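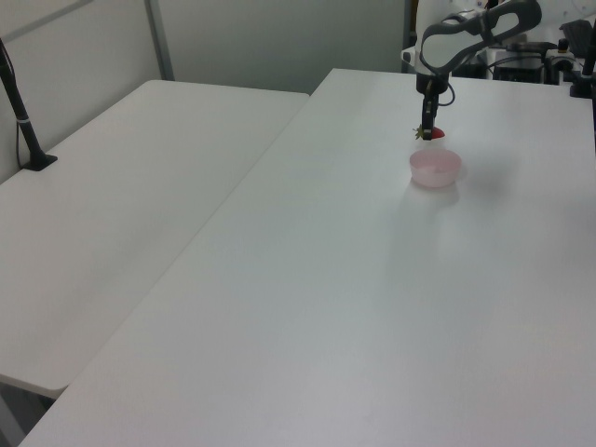
Unit 5: Faults in Pick-and-Place Cells
Handout for the lab course on robot manipulation

Read this before the lab session. The first half covers a fault we had on the soft fruit task in April. The second half is the procedure you will follow when your own cell faults. Bring a printed copy, since phones stay out of the cell area.

5.1 The task

The arm picks up a strawberry from the table, carries it over a small bowl, and lowers it before opening the fingers. The gripper has two fingers and points straight down for the whole carry. The program has six states: HOME, APPROACH, GRASP, LIFT, CARRY, PLACE. You wrote a version of this in Unit 3 with foam blocks.

Soft fruit changes two things. The grip force has to stay under a limit that would be far too low for a foam block, and the width of the object is not known ahead of time. The program closes the fingers until the measured force reaches a threshold, stores the finger width at that moment, and holds there. The stored width is called w_hold in the code.

5.2 What happened

The run was a batch of 737 cycles, started in the morning and left to go on its own under the supervisor program, Vurna. At cycle 612 the arm finished LIFT, entered CARRY, and stopped above the bowl. The fingers then began to close further. The berry was crushed. The arm stayed in position and the status light stayed green.

The student at the bench waited to see whether the program would recover. It did not. The student then reached toward the gripper to take out the fruit. A second student pressed the stop button before the hand got there. There was no injury. We treat this as a near miss and it was written up as one.

Please note the order of events. The crushed fruit is the small part of this. The serious part is a person reaching under an arm that was powered, holding a live command, and showing green.

5.3 Timeline from the log

Times are counted from the start of cycle 612.

0.0 s HOME
1.4 s APPROACH
3.1 s GRASP, threshold reached, w_hold stored
3.8 s LIFT
4.9 s CARRY
6.2 s gripper message late, Vurna repeats last request
6.3 s gripper driver restarts, w_hold reset to 0
6.3 s driver accepts repeated request, closes toward 0
9.0 s motion program still waiting for "in position"
31.5 s stop button pressed

Between 6.3 s and 31.5 s the motion program reported no error. It was waiting for a reply that the restarted driver had no reason to send.

5.4 Cause

There were three contributing faults. Any one of them alone would have given a harmless stop.

(a) Cable. The gripper cable runs along the outside of the arm and has a loop near the wrist. The tie that held it had slipped, and the loop had less slack than the setup sheet calls for. In the carry pose the connector was under tension. When we moved the arm to that pose by hand with power off, the connector could be seen to shift in its socket.

(b) Default value. After a restart, the driver set w_hold to 0, meaning fully closed. Zero is a common default and a bad one here. A driver that has lost its stored width does not know what the gripper is holding, and it should refuse width commands until it is told.

(c) Missing timeout. The wait at the end of CARRY had no time limit. The status light is driven by the motion program, and a program that is waiting counts as healthy.

Opening the fingers on restart was suggested as a fix and we decided against it. On this task a dropped berry does no harm, but the same driver is used in the glass vial lab, Unit 9. Hold position and raise a fault is the safer choice for a shared driver.

5.5 Changes made

The cable tie was replaced with a screwed clamp. The slack is now checked at the carry pose as well as at HOME.

The driver starts in a state called UNKNOWN. In this state it holds the current finger position and rejects width commands until an operator clears it.

Every wait has a timeout of 5 seconds. When it runs out, the arm holds, the light turns red, and the cycle is marked failed.

Vurna no longer repeats a gripper request without reading the driver state first.

5.6 Procedure when a cell stops unexpectedly

This applies to every cell in the lab, whatever color the light is.

1. Keep your hands outside the tape line.
2. Press the stop button. Do this even if the arm looks still.
3. Say "stopped" out loud so your partner hears it.
4. Write down the cycle number and the state shown on the screen.
5. Save the log before you restart anything. A restart overwrites the driver buffer.
6. Turn the key to manual and take it out. The person who is going to reach in keeps the key.
7. Remove the object. If the fingers are still closed on it, use the release screw on the gripper body. Do not pull.
8. Look at the cable from base to wrist before you return the key.

If the fault happens a second time in the same session, leave the cell stopped and get the instructor.

5.7 Things students get wrong

"It was only holding a strawberry." The force limit that protects the fruit is a number in software. The gripper can push much harder than that, and in cycle 612 the software number was no longer in use.

"The arm had stopped." It had stopped moving. The drives were on and a command was active. Look at the drive indicator on the screen, which is a different thing from the status light.

"We restarted and it worked." Most intermittent cable faults go away when the arm returns to HOME, as the tension comes off the connector. A clean restart tells you very little.

5.8 Work to hand in

Problem 1. Draw the state diagram for the original program. Mark each place where it can wait forever.

Problem 2. Add the UNKNOWN driver state to your diagram. Show what event leads into it from each of the six states and what is needed to leave it.

Problem 3. The timeout was set to 5 seconds. The longest normal CARRY wait in the log is 1.6 seconds. Give one argument for a shorter timeout and one against. Half a page is enough.

Problem 4. Suppose faults (b) and (c) had been fixed but the cable had not. Describe what the operator would have seen at cycle 612, and what they should have done next.

Log files are in the course folder under unit5. The file for cycle 611 is included for comparison.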